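Winter Dust and the Family Computer: Workshop Tips from Coralie Ruddock

Every year when the heat comes on, our old desktop starts to sound like a hair dryer, and every year I tell myself I should have cleaned it in July. If yours is doing the same, set aside a quiet hour and a good table, put the kettle on, and give the poor thing some attention. You don't need to be a computer person. I'm certainly not!

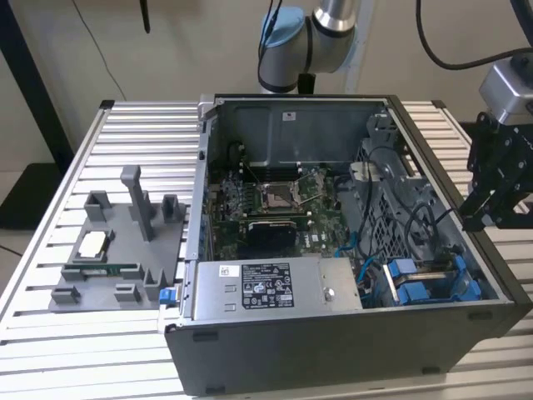
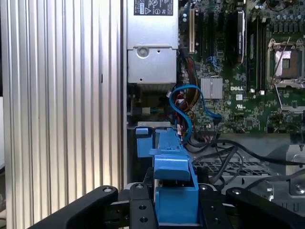 Shut the computer down properly first, then pull the power cord and all the other cords too. I stick a bit of masking tape on each one and write where it goes, after a long evening spent trying to get the speakers working again (they were in the microphone hole). Hold the power button in for a few seconds once everything is unplugged. Then leave the whole thing alone while you drink your tea.

Do the job outdoors or in the garage if the weather lets you. The dust that comes out of a computer that has lived on carpet is really something, and it will settle on every surface you own. If you have to stay inside, open a window and lay an old sheet down.

Use canned air in short puffs and keep the can upright. Tip it over and it spits out freezing liquid, and you don't want that anywhere near your computer. Hold each fan still with a finger or a wooden skewer while you blow on it. Please don't go in there with the house vacuum, however tempting it looks! The nozzle can build up static, and it will happily swallow a small screw.

Speaking of screws, my favorite helper is a muffin tin. Each cup gets the screws from one step, and I work from left to right so that going back together is just the same thing in the other direction. My friend Noeline uses an egg carton, which works just as well and can go in the recycling when it gets grubby.

For the outside of the case, a barely damp microfiber cloth is plenty. A soft, dry paintbrush gets into the vents nicely, and so does an old makeup brush if it's had a good wash and a full day to dry. Foam filters, if your computer has them, can be rinsed in lukewarm water with a drop of dish soap. Let them dry overnight on a towel before they go back.

When you put the computer back in its place, leave a hand's width of space behind it, and lift it off the carpet if you can. Mine sits on a little plant stand I picked up for 4 dollars at a yard sale, and it has stayed much cleaner up there. The cat isn't pleased, as that used to be her warm spot, but she has found the top of the dryer instead.

Next week I'll get to keyboards, crumbs and all.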